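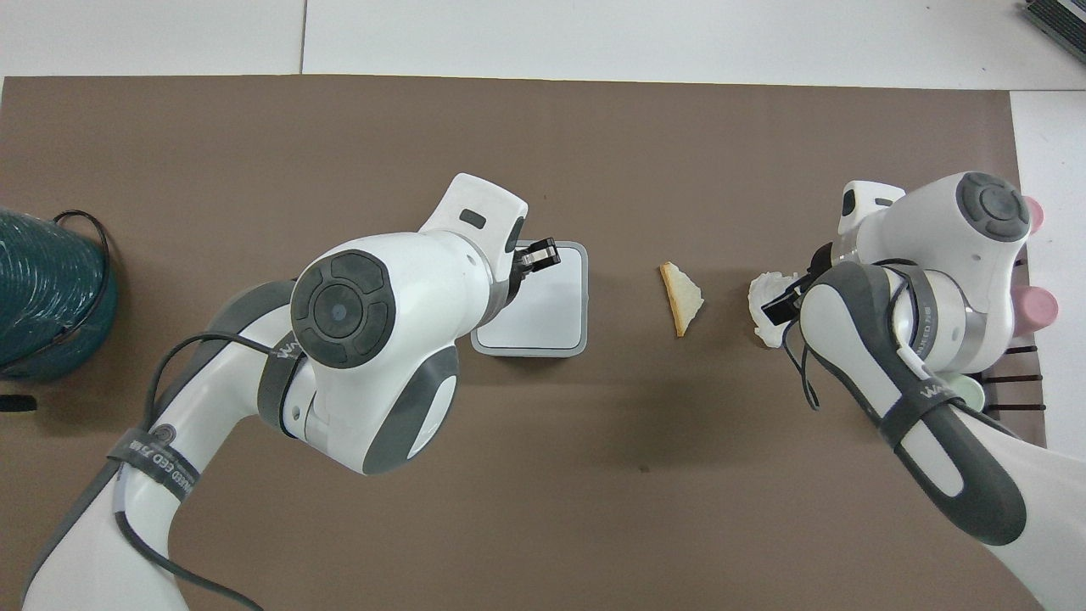
Clearing a Table with Two Arms: Report of the Spring Project

1. Background of the project

Our group has four students and we did this work in the shared workshop on the ground floor of the Kelano building. The task was given in one sentence: after a small meal, the table should be cleared by two robot arms without help from a person. We called the system Memby, and the name stayed also in the file folders, so it is used in this report.

The arms were already in the workshop when we started. Our own work was the mounting, the table layout, the cables, the control program and the tests. We did not design any part of the arms themselves.

2. Table layout

The first question was where to fix the arms. At the beginning we put both on the same side, like two arms of a person. In this position they could work together well near the edge, but the far part of the table was hard to reach with the gripper pointing down. After two weeks we moved one of them. Now one arm comes in from the left and the other from the right, and the middle of the mat is the common area.

The table top is white, and this gave us trouble. White tissue on a white table is almost invisible for our detection program, and the light from the window made it worse after 3 p.m. We laid a large brown mat over most of the top. The color is not beautiful, but bread, tissue and a white container can all be separated from it. The mat also has a second advantage that we did not plan: small things slide less when a finger of the gripper touches them from the side.

The dish rack stands at the right edge, behind the right arm. We would like to have it farther away, but then the arm must stretch almost straight, and in that position it shakes.

3. Objects

We chose objects which are different in how they must be held.

The square container has a thin rim, and the left arm takes it by the rim with its two fingers. One finger goes inside and one stays outside. If the gripper comes in with a wrong angle, it pushes the container away.

The bread is a triangular piece with crust on one side. It is soft, so the closing force must be low. We grip it across, a little nearer to the crust, where it is firmer.

The tissue is crumpled before each run. This was the most difficult object for us. It has no fixed shape, and the height of the highest point is different each time. The right arm comes down from above and closes only when the fingers are very near the mat.

4. Control program

The program divides the mat in a left and a right zone. Each arm takes objects from its own zone, and only one arm is allowed in the middle at the same time. We call this the "key" — the arm that has the key may enter, and the other must wait outside. It is a simple rule and it makes the work slower, but in the first month we had two light collisions, and after the rule we had none.

The planning part is taken from the Younis library, which our school uses in the robotics course. We changed only the speed limits and the waiting positions.

5. Cables

We underestimated the cables. A cable that is too short pulls on the wrist, and a cable that is too long lies on the mat and moves the objects. We let the left cable make a loop over the link and fixed straps on the links of both arms. A loop that looks fine when the arm is at rest can still catch on something when the elbow turns, so after every change we moved the arm slowly by hand through all positions.

6. Tests and results

We made 52 full runs in April and May. A run was counted as good when the container, the bread and the tissue were all removed and nothing fell from the table. The container was the most reliable. With the bread, the typical error was a mark from the fingers, which we accepted, and sometimes a broken corner, which we did not accept. Most of the failed runs came from the tissue. Often the fingers closed over it and came up empty.

One good run takes over 5 minutes. A person does the same in a few seconds, so the speed is clearly a weak point of Memby.

7. What we would change

The next group should first measure the height of the tissue before the gripper goes down. We tried to do it in the last week, but the time was too short for a fair test. Softer finger pads would also help with the bread. The pads we ordered from Stolatia arrived when the tests were already finished, and they are in the second drawer under the table, still in the bag.

The waiting positions in the program are written for the present place of the rack. If the rack is moved, these values must be changed before the right arm is switched on.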